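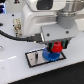

The arm, the red part and the blue gear, on the gear task.

Walby Robotics Club: call for members, spring assembly project

The club is taking on new people for the assembly project, which runs from January until the regional meet or until the gears win, whichever comes first. You don't need to be an engineering student. Two of our best people last year came from music and accounting, and the accountant is the only reason we know where the money went.

The task sounds like something you'd give a toddler. A robot arm picks up gears and hubs and puts them together on a small metal tray. The toddler would be done before lunch. We have been at it since last fall, and our best script currently places the red part on the blue gear with more than 7 clean runs in a row before it does something we can only describe as personal. The meet asks for 1000 attempts over the season, logged, with failures included. We have logged 868. You can do the subtraction and see that we are ahead of schedule on quantity.

What we need

Programmers, two of them. Python is fine. You will inherit a folder called Duda, named after a sandwich place that closed, and it holds every motion script the club has written. Some of them have comments. Gorazd Vidmar wrote most of it and will walk you through it once, at speed.

One person for vision. The job is finding out where a part is before the gripper goes down to look for it by touch. Experience with cameras helps, and so does a tolerance for glare on shiny metal.

One or two people for fixtures and parts. We print and machine our own trays, gears and hubs, and go through them faster than we'd like. If you can use calipers and write down what they say, you're ahead of several current members.

A log keeper. This is the least glamorous role and the one the judges ask about first. You record each attempt, what went wrong and which script was running. "It missed" has been used a lot and is no longer accepted.

A writer for the final report. Twelve pages, due before the meet. Last year's was finished at 4 a.m. and contains a paragraph that appears twice - the judges noticed both times.

What you get

Supervised time on the arm, after a safety session with Lumturie Yordanov. The session takes an hour and everyone does it, including people who say they've worked with robots before. You keep your hands off the table while the arm is powered. The stop button is explained at some length.

Students at Walby can take the project for two credits under independent study. Ask Märta Isaksson for the form before you start, as she can't sign it backwards in time and is tired of being asked. Everyone else gets a club shirt in one of the sizes we have left, which are small and enormous.

There's no pay. Travel to the meet is covered, along with one meal on the way, at a place Clive Rudd picks. He drives, so he picks.

Time

Two evenings a week, 6 to 9 p.m., in the Bomgate building, lower level. The door by the bike racks is the one that opens. Expect extra evenings in the last month. If you have a job or a lab course that clashes, tell us up front and we'll try to split the shifts.

How to apply

Send a few lines to Gorazd Nikolovski through the club page. (We have two Gorazds. Nikolovski does applications, Vidmar does code, and each forwards the other's mail when he remembers.) Tell us which role you want and describe one thing you built or fixed that didn't work the first time. No résumé, please.

We read everything and reply within a week. Applications stay open until the roles are filled, and log keeper has never been the first to go.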